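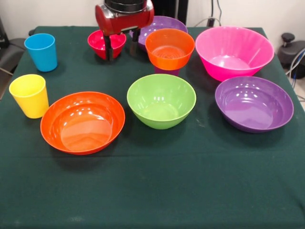 Bowls and cups, ready for a gripper test. The two black fingers are over the small red bowl.

Can a robot do the washing up? (Let's start with picking up a bowl)

Hello! I write about machines for Jetundale, and this time I want to tell you about my favourite kind of test, the one with the plastic bowls. It looks like somebody's picnic, I know. It's a proper experiment though, and you can do a version of it at your kitchen table, which I'll explain further down.

First, a word you'll need. The part of a robot that grabs things is called a gripper. Your hand is a sort of gripper, and a very fancy one, with four fingers, a thumb and skin that can feel a crumb. Lots of robot grippers have just two fingers. They open, they close, and that's it! So when you give a two-fingered gripper a job, you have to think hard about where those fingers are going to go.

Look at the small red bowl. One finger is by the left side of the rim and the other is by the right side. That's called an outside grip, because you squeeze inwards from the outside. Now imagine trying that on the big pink bowl at the back. Its rim is wide, and if the fingers can't open far enough they'll bump into the top of it and push it over. Oh dear.

So there's another way. You put one finger inside the bowl and one outside, and pinch the edge, like you'd hold a crisp. That's a rim grip. It works on big bowls as well as little ones, but the bowl hangs from one side and can tip. Fine if it's empty. Not so good if it's full of soup!

Which gripper is best?

This is the question I get asked most, and my answer is always "best at what?" We tried two pairs of fingers, called Himix and Venter. The Himix fingers are stiff and narrow. The Venter fingers are a bit bendy and have rubbery tips. Each pair had 100 tries at lifting a bowl or a cup, moving it along the table and putting it down again the right way up.

I was sure the bendy ones would win. Rubber is grippy, isn't it? And they were lovely with cups. A cup that gets narrower towards the bottom likes to slide out of a squeeze, and the rubber tips held on nicely. But then we got to rim grips, and the bendy fingers kept folding out of the way when they touched the edge. The stiff ones slipped straight in. I sulked a little and wrote it all down.

Here's something sneaky about testing. If you try one gripper with an easy bowl and the other with a hard bowl, you haven't learned anything about grippers. You've learned about bowls. Everything has to go back to the same place before each try, and that's the boring bit. Scientists call it a fair test, and I bet your teacher does too.

Stacks are sneaky

See the orange bowl standing on top of a purple cup? I love that one. When a bowl is up on something, it isn't at the height a robot might expect, so the robot can't just learn "bowls live on the table" and go down to the same level every time. It has to find out how high the bowl is. If it goes too low, it can knock the cup as well, and then both of them go rolling.

Robots often find things with cameras, and shiny plastic can be a nuisance for a camera. Have a look inside the purple bowl at the front. Those bright spots are reflections. You know straight away that they're just light, but a computer has to work that out, and sometimes it gets muddled and thinks the bowl has an odd shape. Bright colours can help, as it's easier to tell a yellow cup from a green cloth than a green cup from a green cloth.

The part that does the deciding is called the controller. It takes what the robot knows and tells the motors what to do. We run ours with a program called Zotier. One setting is how fast the fingers close. Too slow and you'll be waiting till July, too fast and a light bowl skids away before it's been caught.

Try it yourself

You'll need a pair of kitchen tongs, a few plastic bowls and cups of different sizes, and a tea towel to put underneath. Pick one bowl. Lift it with the tongs using an outside grip, move it to the other end of the towel and set it down gently. Do that ten times and make a tick for each good one. Then do ten more with a rim grip. After that, change one thing and only one thing. You could wrap elastic bands round the ends of the tongs, or swap the bowl for a bigger one, or put the bowl on an upside-down cup.

Then try it with one eye closed! It's much harder to judge how far away the rim is, and a robot with a single ordinary camera has a similar problem.

Please use plastic and not your family's best china. Tongs are slippery things, and my own first score was four out of ten.

Words to know

Gripper: the part of a robot that grabs.
Outside grip: squeezing something from both sides.
Rim grip: pinching the edge, one finger in and one finger out.
Controller: the part that tells the motors what to do.
Fair test: changing one thing and keeping the rest the same.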